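플라스토스니스 벽지·패턴지 샘플 대여 자주 묻는 질문
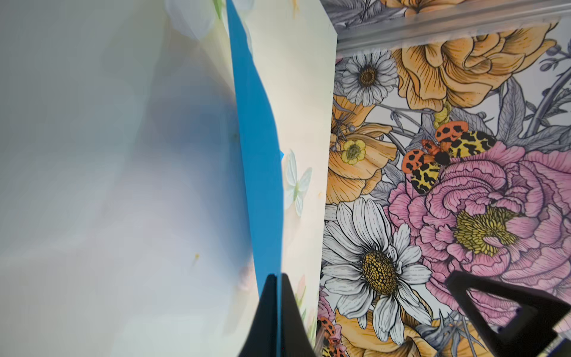 파란색 시트와 꽃무늬 표면

샘플은 몇 장까지 빌릴 수 있나요?
한 번에 8장까지 가능합니다. 같은 무늬의 색상 차이도 각각 한 장으로 계산합니다. 먼저 빌린 샘플이 반납 처리되면 바로 다음 신청을 하실 수 있습니다.

대여 기간은 어떻게 되나요?
수령일 다음 날부터 24일입니다. 다음 예약자가 없으면 마이페이지에서 한 번 연장할 수 있습니다. 연장 버튼이 보이지 않으면 예약이 걸려 있는 샘플입니다.

샘플 크기가 실제 무늬를 다 보여 주나요?
무늬 반복 간격이 큰 제품은 한 장에 전체 무늬가 들어가지 않습니다. 코잔 시리즈가 대부분 그렇습니다. 제품 상세 페이지의 전체 도안을 같이 확인해 주세요. 도안 파일이 올라와 있지 않은 제품은 문의 게시판에 제품명을 남기시면 보내 드립니다.

화면 색과 샘플 색이 다릅니다.
모니터 설정과 조명에 따라 차이가 납니다. 붙일 벽에 샘플을 세워 두고 낮과 저녁에 한 번씩 보시기를 권합니다. 흰색 계열 바탕은 전구색 조명에서 노랗게 보이는 경우가 많습니다.

샘플을 벽에 붙여 봐도 되나요?
마스킹 테이프만 사용해 주세요. 양면테이프나 풀을 쓰면 뒷면이 손상되어 변상 대상이 됩니다. 자르거나 접은 샘플도 마찬가지입니다. 구석에 생긴 가벼운 눌림은 괜찮습니다.

꽃무늬와 단색을 같이 쓰려면 어떻게 고르나요?
꽃무늬에 들어 있는 색 중 면적이 작은 색을 단색으로 고르면 무난합니다. 윤곽선이 진한 무늬는 한쪽 벽에만 쓰고 나머지를 단색으로 두는 분이 많습니다. 조합 상담은 누르한 된메즈 실장이 매주 수요일에 답변합니다. 방 사진과 창문 방향을 적어 주시면 답변이 빨라집니다.

시공에 필요한 양은 어떻게 계산하나요?
벽의 너비와 높이를 재서 견적 신청서에 적어 주세요. 문과 창문은 빼지 말고 따로 표시해 주시면 됩니다. 무늬를 맞춰 붙이는 제품은 버려지는 부분이 생기므로 단색보다 많이 필요합니다.

샘플과 실제 주문품의 색이 다를 수 있나요?
생산 시기가 다르면 미세한 차이가 있을 수 있습니다. 같은 벽에 쓸 제품은 한 번에 주문해 주세요. 추가 주문할 때는 포장지에 적힌 생산 번호를 알려 주시면 재고를 확인해 드립니다.

반납은 어디로 하나요?
받으신 통에 다시 넣어 코스토 매장에 맡기거나 택배로 보내시면 됩니다. 택배로 보내실 때는 통 겉면에 신청 번호를 적어 주세요. 반납 담당은 타신 위라싱헤입니다.

단종된 무늬도 빌릴 수 있나요?
본딘 시리즈 가운데 29번과 51번은 단종되었지만 샘플은 남아 있습니다. 색 비교용으로만 대여하며 주문은 받지 않습니다.

신청을 취소하고 싶습니다.
발송 전이면 마이페이지에서 직접 취소할 수 있습니다. 발송된 뒤에는 받으신 다음 반납 절차로 진행해 주세요.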